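4.2 Living with the Kutivholm kit

I'll be upfront that we didn't pick the Kutivholm two-arm kit after a long search. Davis et al. had used it for their towel work, we wanted numbers we could set beside theirs, and the price was something our lab could live with. So this section is part methods and part review, and I've tried to keep the grumbling to things that affected the data.

Setup first. The kit ships as two arms, a mounting bar and a box of cables, and the manual (a very short manual!) wants the bar in place before you attach either arm. We did it the other way around the first time and had to take everything apart again. After that it went fine. Calibration is one script per arm, and you run it again any time you power down. I got lazy about this in April and we threw out 13 trials where the left arm was closing a little short of where it thought it was.

For control we used the stock teleoperation package from Ambrose, with no changes apart from a slower closing speed on the grippers. At the default speed they snap shut, and with thin fabric you end up with a pinch of nothing. Slowing them down was a one-line edit and I wish it were the default.

The task set has three parts: pick up a cloth bag by its opening, hold it clear of the table, and spread the mouth wide enough to drop something in. We collected 110 trials, all with the same operator (me), and we split them by how the bag was lying at the start. Figure 3 is from the holding phase.

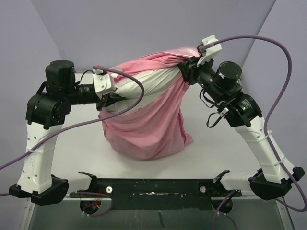

Figure 3. Two-arm hold on the pink cloth bag, both grippers at the opening.

What surprised me most was how much the lining mattered. When a gripper closes on two layers of cloth, the layers can slide against each other, and you feel like you have a good hold right up until you try to spread the mouth. Of the 110 trials, 70 made it through all three parts, and I'd blame most of the rest on that sliding. Nine ended early for a duller reason, a dropped connection to the right arm, and I left those in the total so that anyone shopping for this kit knows to expect it. The Griristhorpe service plan covers swapping out the control board, and we did send ours in, but the trials reported in this paper all came before the swap.

Would I buy it again? For cloth, yes, with softer pads on the grippers. We haven't tested pads yet, so take that as a hunch. Section 4.3 gets into the failures by starting position.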